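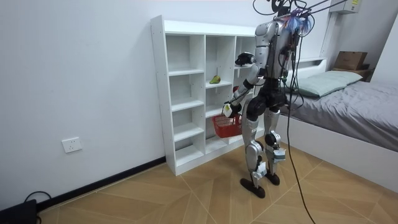
Saints & Calendars | Project updates

Preddale Calendar of Saints: progress report to the Ondanley Fund
By Prakash Joseph, February
12 shares | 3 comments

What a winter it has been! When I last wrote we had a box of index cards, a shared spreadsheet and a great deal of hope. We now have drafted entries for every saint in the January to April part of the calendar, and the May cards are on my desk as I write.

Entries. The grant was for short lives of the lesser-known saints remembered in the old Preddale parish calendar, with 80 entries due by the end of the second year. We have 60 in draft, and 40 of those have been read by a second person and corrected. The rest are waiting mostly on dates. The old calendar gives several feasts on days that match neither the Eastern nor the Western reckoning, and I have been going back to the printed martyrologies to see whether we are looking at a local custom or a copyist who lost his place. In the case of the two hermits in March I am now fairly sure it was the copyist, as he has moved everybody in that week down a line.

Some of these people have been a joy to meet. There is an abbess whose whole surviving record is a quarrel over a mill, and a deacon who seems to have been three different deacons until somebody tidied him up in the twelfth century. We have kept to the rule agreed with you at the start: what is known comes first, what is told about the saint comes second, and the reader can always see where one stops and the other begins. It makes for some very short first paragraphs.

Translation. Kļaviņa has finished the Latin collects and has begun on the hymns, which are harder going (one of them rhymes in a way that English simply won't). She has also found a marginal note in the calendar, beside the September feasts, naming a chapel at Ramex that none of us had heard of. I would love to follow this up. It may be no more than a field name by now, but a dedication there would explain why the calendar has two entries for the same bishop.

Spelling of names. We settled this in the end by giving the form most used in English first and the others in brackets after it. Readers will be able to look up any of them in the index.

Money. Spending is in line with the budget apart from copying fees, where we have gone over because the library now charges by the page. I have covered this from the travel line, as 3 of the planned visits became one long one. I hope that is acceptable and can send the receipts.

Next. May and June by the summer, then the long stretch of the autumn martyrs. I should also like to print a trial booklet of the January saints for the parishes to use and scribble on, if the Fund is happy with the layout sent last month. Could you let me know about the paper size? The printer has asked twice.

Filed under: Calendar, Lives, Reports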